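06/04/2021

Rewatched the Gandmont card with the sound off and scored it again. First time through I had it 96-94 for Hoàng. This time it came out level. The difference is round 9, where the commentary kept crediting body shots that land on the elbow.

Notes from the second pass:

Rounds 2 and 4 are clear for Hoàng. The jab is doing the work – short, no wind-up, and the lead foot is outside before it goes. By the sixth the jab comes back low and the right hand over the top starts to find him. Same fault as in January at Sturnalley. He drops the left after the second jab of a double, never after a single.

The Drovenura judges score volume. I don't agree with it, but it is consistent, and a corner working there should know it by now. Telling a fighter he is ahead after seven on that circuit is bad advice.

Own training: 1000 skips, four rounds on the heavy bag, two on the double-end. Left shoulder tight on the hook, fine on straight punches. Moved the bag up one link and the uppercut angle is better. Hand wraps need replacing, the thumb loop on the right one has gone.

Tomorrow: double jab only, left hand back to the cheek each time. Film from the side.
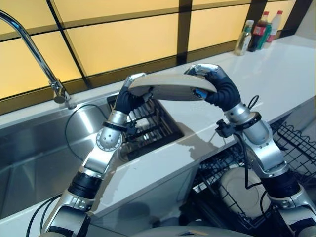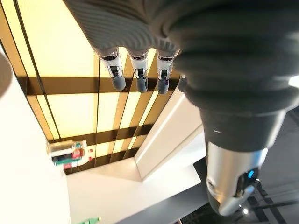 Robot arms, with ribbed coverings at the hands.

Comments

southpaw_stu: Level is generous. I had the ninth the other way even with the sound off.

ringside4: Agree on the double jab. Watch his back foot too, it squares up.

Recent entries
Scoring the January card at Sturnalley
Bag height and the uppercut
Gandmont undercard notes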